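Handout 6: Looking at a two-arm kit before you buy one
Skerness evening course, Robots for Small Workshops
4 March 2020

Last time we got as far as single arms and I promised you two. So tonight it's the Paiva, the bench kit that Somach sells as a pair of arms on a shared front rail. I've had the Clollbridge unit to play with for 20 sessions now, and these are my notes, tidied up a bit (only a bit!).

What you get for your money: two arms, two grippers, the rail, the cables and a license for the teaching software. The tabletop and walls are extra, and I'd budget for them. Plain walls make life much easier for the vision side, as you'll remember from Handout 3.

The job I keep coming back to is sorting small cloth items into an organizer. Cloth is horrible to grip — it sags, it bunches, it never looks the same twice — and that makes it a great test of a kit like this.

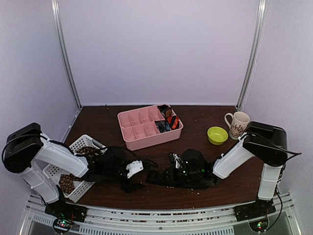 The Paiva on the cloth-sorting job: basket at left, pink organizer at the back with three sections filled.

Some things I want you to think about before the lab. First, reach. The arms come in from the front corners, so anything near the back of the table is a stretch, and a mug or bowl close to one arm is something your path has to respect. Second, the gap between the grippers. I like to rest them near each other at the front, but check your clearance before you start a run.

Now the grumbles. The manual has error 3904 down as "joint fault" and leaves it there, which is no help at all. It took me 2 evenings to work out that mine meant a badly seated cable. Also, the software keeps roughly 2000 recorded moves and then quietly drops the oldest, so back up your work!

Would I buy one? For teaching, yes. For a shop that folds and packs all day, I'd want a longer trial first.

For the lab, bring your gripper worksheet and read the section on soft objects in Handout 5.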